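Short-Term Rentals Need a Cap, and Vallside Should Set One

By Mansa Adjei
October 2018

The Vallside town council will vote later this month on whether to limit the number of whole-house short-term rentals. The proposal would set the cap at 300. I think it should pass, and I think the number is still too high.

Vallside has 3,076 homes. By the town's own register, 460 of them are now rented by the night. In September I went through the listings for Dankwa Street, where I have lived for most of my adult life, and found 19. Those houses used to have people in them in February.

The case against the cap has been made well by Kwesi Ankrah, who owns two rentals near the lake and spoke at the last hearing. He said visitors keep the restaurants open, that owners pay their taxes, and that a person should be able to do what he likes with a house he paid for. The first two points are true. I eat at those restaurants too, and I don't want them to close.

But the third point has never been how towns work. You can't open a body shop in your garage on Dankwa Street, and you can't keep pigs. We accept those rules and mostly don't think about them. A house that turns over every three nights is a lodging business, and it is fair to ask how many lodging businesses a street can hold.

The effect on renters is what bothers me most. Thenmozhi Hegde teaches fourth grade at the elementary school and has moved four times in five years. Twice her lease ended when the owner switched to nightly guests. She now drives in from Weka, 40 minutes each way when the road is clear. The school lost two other teachers last year who gave up looking.

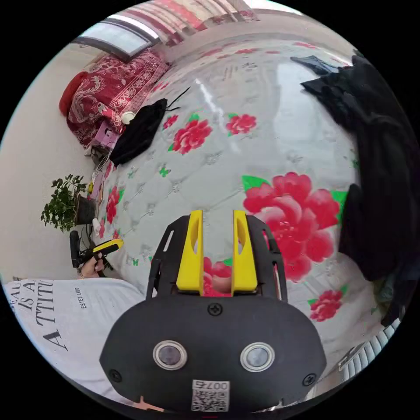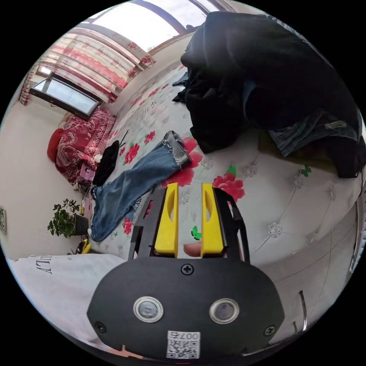
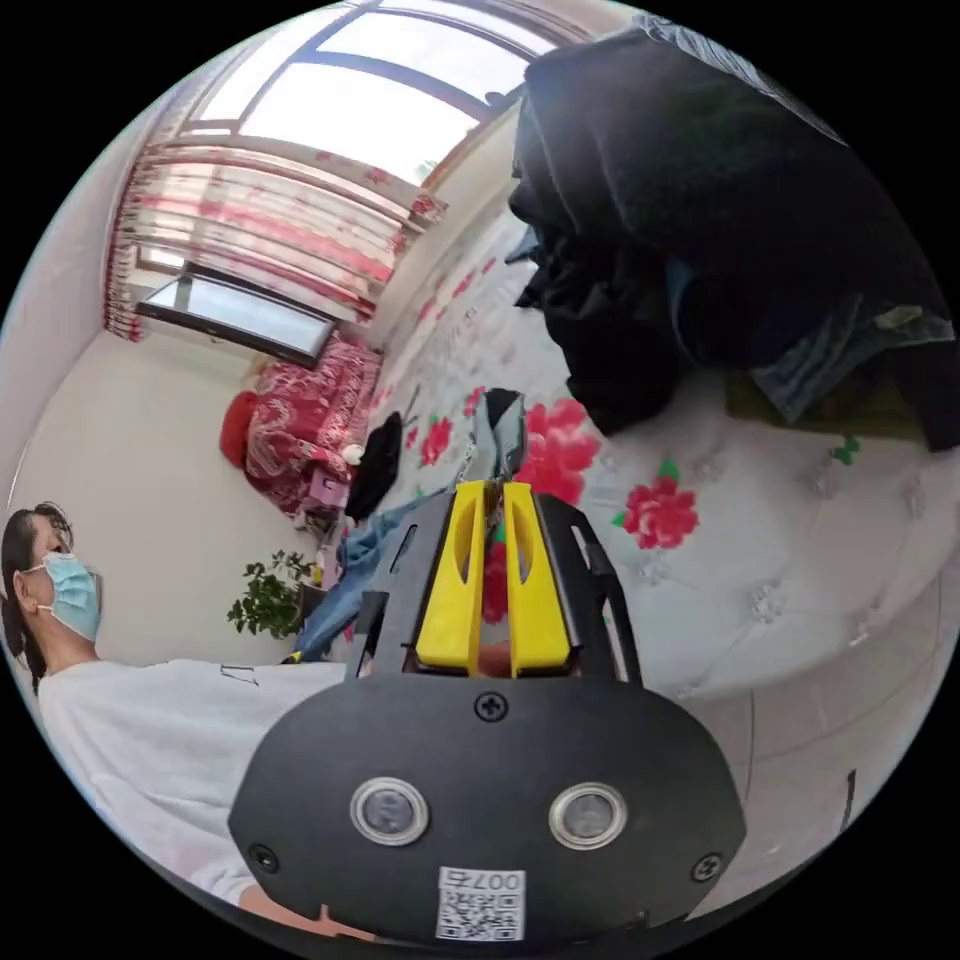 A flowered bedspread in a bedroom.

Supporters of the rentals like to say that most owners are local families with a spare place. Some are. Obed Asamoah rents out his late mother's house in the summer and lives next door to it. If his guests are loud, he walks over. I have no quarrel with that, and the proposal leaves him alone, as owners who live on the same or an adjoining lot are exempt.

The houses I worry about are the ones run from somewhere else. Clollovia, the management company, handles up to half of the whole-house listings in town. When a pipe burst at one of them last winter, the neighbors called the number on the door and got a recording. The water ran until the next afternoon.

I would make two changes to the proposal. Permits should end when a house is sold, so that they don't become something to trade. And the town should hire a person to enforce the rule, paid for by the permit fees. Yaw Appiah, who represents the north side on the council, has said he would support the first and wants to see figures on the second. That seems reasonable to me.

The hearing is at the town hall at 7 p.m. Comments can also be left in writing with the clerk.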